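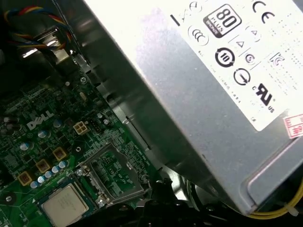
Notes by Ebony Ormsby, bench 2, room 207

Carrying on from Digby's page on the desktop strip-down. The question he wrote at the top was whether the arm could take over the recycling bench at Sindanano, where people pull processors out of old office machines all day. My answer before starting was no, and I've put that down so I can't pretend otherwise later.

The bench at Sindanano gets whatever comes in. The Dell we have open is an easy case: the board is in good order, the supply still has its label with the 80 PLUS Bronze mark, and the wires stay more or less where you push them. Even so there is a metal chassis wall between supply and board, and wires looping over the top corner. A person moves those out of the way with the back of a hand without thinking about it. We haven't written anything that does that. Digby says it's a planning problem. I say it's most of the job.

Things a person does at that bench that are not in our task list:
- decides whether a machine is worth opening
- finds the right driver, or a wrong one that will do
- holds the cables back
- wipes old paste off
- notices a bent pin and swears

Ours begins after all of that and ends before the sweeping up.

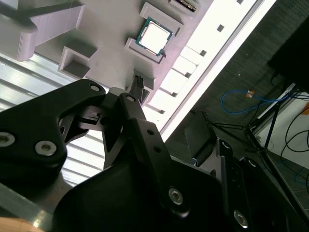

Flellton, 18 March 2024

Started on the tray side. Ngaio printed the fixture and I have no complaints about it. A processor sits in its own square holder with an empty one next to it, and I can see why people like filming this sort of thing. It looks like competence. But a chip in a moulded holder is a chip whose position we already know. Try it with a biscuit tin of them, which is how Sindanano keeps theirs.

Coralie disagrees and wants it noted: every factory puts parts in trays, so why shouldn't we. Fair enough for a factory. A recycling bench isn't one, and neither is a kitchen, where she also thinks this will end up. She has an empty dishwasher in mind. I asked who would be making the moulded holders for her mugs.

Gripper: checked the finger bolts before running anything, all fine. Note for Hamish - please put the hex keys back in the roll, not on top of it.

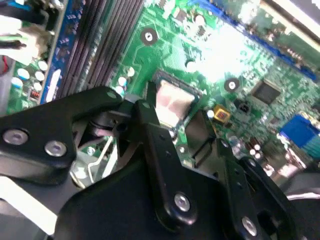
Clearance is what I'd spend the money on, if there were any. Every demo I've been shown has a part on an open table with air on all sides, and every real job has the part at the bottom of something. The processor lid on this board is smeared, the glare takes out a good patch of the green towards the upper right, and the black links of the gripper overlap the lower edge of the socket, so anything that depends on seeing that edge from the wrist is guessing. There is a second camera on Hamish's list from Kofler. It has been on the list since before I joined. I'd like to see the same view with a diffuser over the lamp before we touch the code again, and I'd like Digby to stop calling the socket "solved".

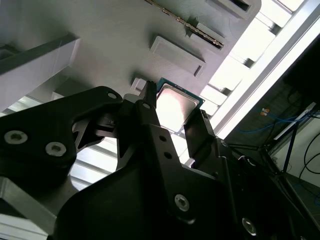 Processor between centre and right fingers, at the fixture plate.

I'll give it this much: it can hold a chip by the edges. Holding isn't a chore though, it's a small part of one, and a flat square with a rim is a kind thing to be asked to hold. I want to know what it does when the grip is slightly off and the corner meets the lip of the pocket. A person feels that and eases back. We have a force limit, which is a polite way of stopping.

Trendlow's people are visiting in a fortnight and will ask when it can do the whole bench. Please nobody give them a year.

To do:
- diffuser (me)
- run with the pocket shifted by 5 mm and nothing told to the planner (Digby)
- borrow a tin of mixed processors from Sindanano (Coralie, she knows them)
- print a spare holder, no hurry (Ngaio)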